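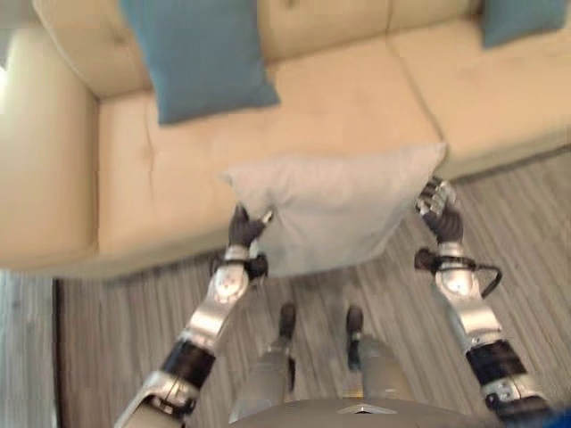 Clerodska opens orders for Brotau home tidying service

SUKAVSTEAD, 10/10/2020. Clerodska is now taking orders for Brotau, a monthly service that puts a two-armed humanoid robot to work in furnished apartments and short-stay rentals. The service covers light tidying between guests, starting with the living room. It costs 840 dollars a month per building, with setup and repairs included.

Brotau handles soft items that do not keep a fixed shape, such as throw pillows and folded blankets. The robot stands on its own two feet and lifts with both hands. It works from a room plan that the property manager fills in once and can change at any time.

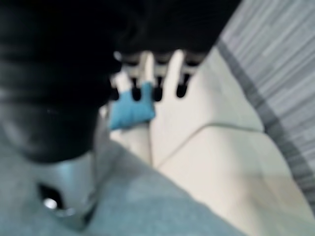

Vilmos Fülöp said the company had spent most of its time on pillows and very little on walking, as customers kept asking for made-up sofas. He added that the robot is slower than a hotel cleaner and that Clerodska does not plan to sell it as a replacement for one.

The first customer is Barbosa, a rental company with 19 furnished apartments in Sukavstead. Its trial began in September and will continue through the winter.

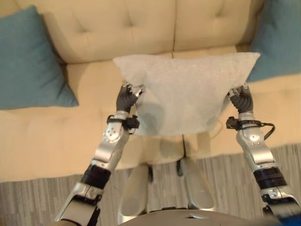
Each order includes a setup visit, during which Clerodska staff enter the furniture and the items that belong on it. Pillows are entered one by one, with their size, color and cover. A plush white pillow is listed separately from a pair of teal ones on the same sofa, and the plan can call for it to be held by its two lower corners, with a hand at each. Managers receive a printed copy of the plan after the visit.

The standard contract covers 600 tidying runs a year. Extra runs are billed monthly. Buildings that need fewer can choose the smaller plan, which covers 410 runs and has the same setup visit.
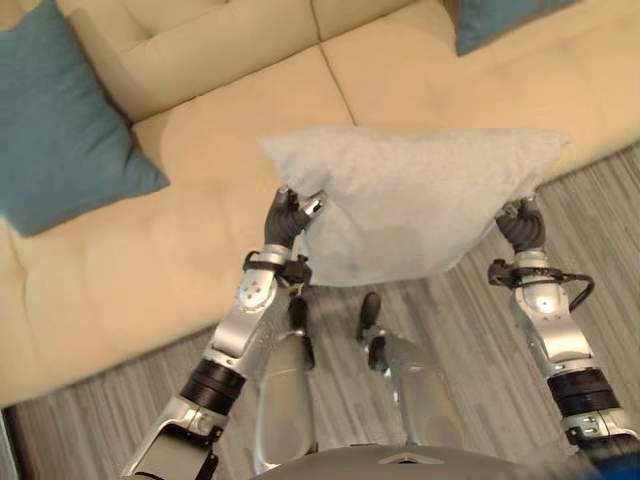 Can the service be ordered for a single private home?
Orders are limited to rental companies and property managers for now, and Clerodska has not set a date for private sales.

Orders and requests for a demonstration are handled by the Clerodska office in Sukavstead. Kitchens and bathrooms are not part of the current service.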